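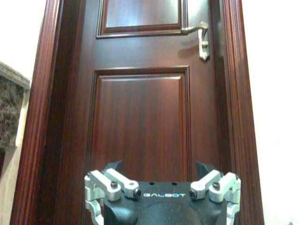 I keep reading that the Bultstead branch is going to reopen. I have been reading it since I first took an interest in the line, and so far what we've had is a leaflet and a website with a drawing of a train on it.

The latest version comes from Volard, the consultants, who say trains could run from Bultstead to the junction in 12 minutes. I'd like to know how. The old timetable I have allowed a good deal longer, and that was with the track in place. There isn't any now. The trackbed behind the mill is somebody's paddock, and the bridge over the lane went years ago, leaving one abutment with a tree growing out of it.

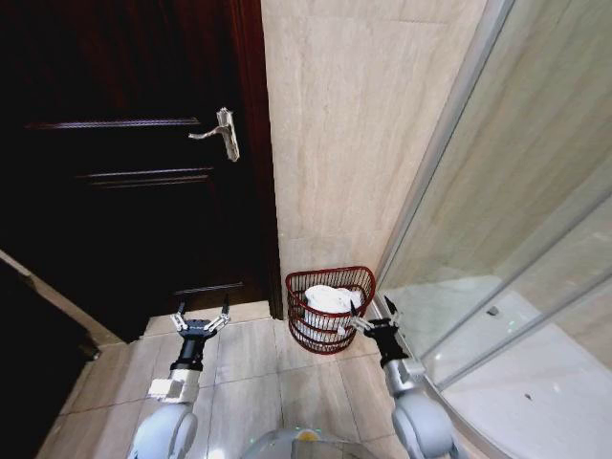 Page last changed: 28 August 2022

I walked what can be walked of it in February. The platform at Tevska Siding is supposed to survive "largely intact", according to the report. I found a row of edging bricks and a lot of bramble. Whether it was ever a proper halt I rather doubt. The usual story is that workmen's trains called there, but it isn't in any public timetable I've looked at, and the websites that say so all seem to be copying each other, down to the same spelling mistake.

The report also gives the platform as 90 feet long. I paced it and got nowhere near that, though I admit the far end is under the nettles and I was in shorts.

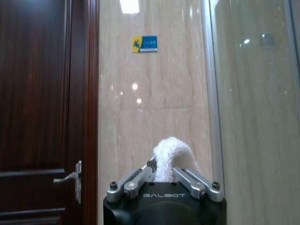 Then there is the matter of passengers. Volard's figure is 665 a day, which would be a fair slice of Bultstead standing on the platform every morning. The number 34 bus already does the journey, and the last time I used it I had the top deck to myself. Perhaps they are all waiting for the train.

What I would like is for someone to look after what is left. The goods shed at the Chung yard still has its canopy brackets, and one good winter gale will have the roof off. Mending it would cost far less than another study. I wrote to the council to say so and got back a link to the drawing of the train.
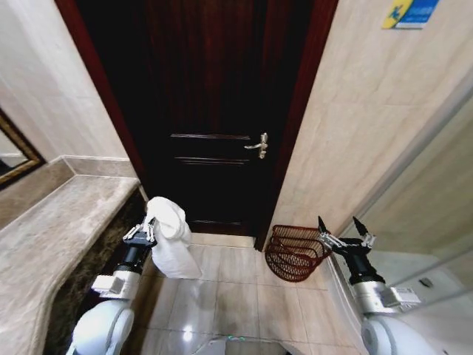 Dark wooden door and beige marble wall.

Next month I'll try the junction end, if the footpath has been cut.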